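Last updated: 2022-01-14

The Clean Slate Business

Every January the same advice comes around. Pull everything out of your closets, make three piles, throw most of it away, and buy a set of matching bins for what survives. I have read this advice in newspapers, in airline magazines and on the back of a cereal box. I have also followed it, more than once, and my hall closet looks the way it did before I started.

So I spent the first part of this winter with the people who sell tidiness, trying to find out what they are selling. The short answer is bins. The longer answer takes in an app, a weekend course, a mattress-sized vacuum bag and a phone call in which I was asked to describe my relationship with my coats.

The call came from Flener, a home organizing service that works by subscription. For $40 a month you get a checklist, a monthly video session and a "home score" that is supposed to rise as you go. My score rose in the first week because I answered a survey. It rose again when I bought a label maker through the link they gave me. I had not moved a single coat. When I asked what the score measured, I was told it measured progress, and when I asked what progress meant, I was told that was different for every home.

I don't think the people at Flener are crooks. The woman on my calls was patient and plainly knew how to fold a sheet, which I can't do. But a score that goes up when you shop is a strange way to help somebody who owns too much. 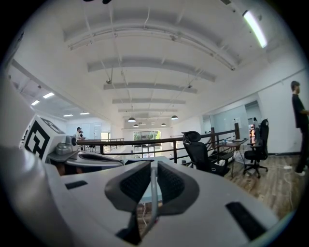 The claim I kept running into was that clutter makes you ill. Rosberg, which makes closet systems, says in its winter catalog that customers feel "lighter and calmer" after an installation. I asked for the numbers behind it. The company had surveyed 467 buyers, all of them people who had paid for a new closet and were asked a week later whether they were glad. Most were glad. I would be glad too, or I would say so, with the invoice still on the kitchen counter. No one went back in the summer to see whether the shelves had filled up again.

There is a real question buried under all this. Some people do live with so much stuff that it hurts them, and they need help of a kind that doesn't come in a flat box. The tidying trade borrows their trouble to frighten everybody else. A drawer full of dead batteries and takeout menus is a drawer. It doesn't need a diagnosis.

I had higher hopes for Lema, a weekend course held in a rented hall, mainly because it doesn't sell containers. You bring a bag of your own things and learn to part with them. The method has seven steps, and the fourth is to hold each object and ask what it has done for you lately. I held a garlic press. It had pressed garlic. I kept it, and was gently told I was resisting.

What bothered me more than the talking to kitchenware was how little was said about where the discarded things go. At the end of the day the bags were piled up by the door, and people clapped. A good share of it was clothing no thrift store would take, and there were chargers and broken lamps mixed in. Getting rid of something means handing it to another person or to a landfill. The course treats the moment it leaves your hands as the end of the story.

Then there is buying it all back. I kept a list. Within five weeks of my big January clear-out two winters ago I had replaced the muffin tin, the extension cord and the rain boots — all of them worse than the ones I gave away. The experts have a rule that if you haven't used a thing in a year, you won't. It rained in month thirteen.

The vacuum bags, by the way, are made by Inberg, and they work. You put in the comforter, you run the hose, and it goes flat as a board. I have no complaint except that I now own a stack of hard, flat comforters that slide off the shelf whenever I open the door. They leak a little air, too. By the third week two of them were fat again.

I canceled Flener before the second payment. The cancellation page warned me that my home score would be lost for good. I went to look at the hall closet afterward and took out one coat, a gray one with a torn lining that I had been meaning to fix. It's at the tailor's now. The hanger went back in, and by evening there was a scarf on it.

Related stories
Who Needs a Second Freezer?
The Trouble With Lifetime Warranties
What Happens to the Clothes You Donate
A Short History of the Junk Drawer
Why Your New Towels Won't Dry Anything

Contact us | Copyright 2022. All rights reserved. | Back to top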